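Fandlow Hand-Held Gripper: Two Months In

The Fandlow is a pair of black fingers you carry around by hand so that a robot may one day be spared the learning curve. I paid 200 dollars for mine, plus the 5 it cost to ship.

Squeezing is lovely. The pads are grippy and forgive bad aim, and I've had four clean afternoons out of them. Small latches are another story. Opening a parts organizer with two fat fingers is like buttoning a shirt in oven mitts, and the manual's advice is "approach calmly." I did. The latch was calmer.

Four stars for boxes, two for anything on the boxes. 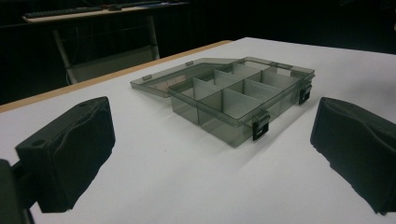
Kalkidan Sisay: Try coming at the latch with the corner of one pad and leave the other one out of it. Mine got much better after that, though the manual didn't.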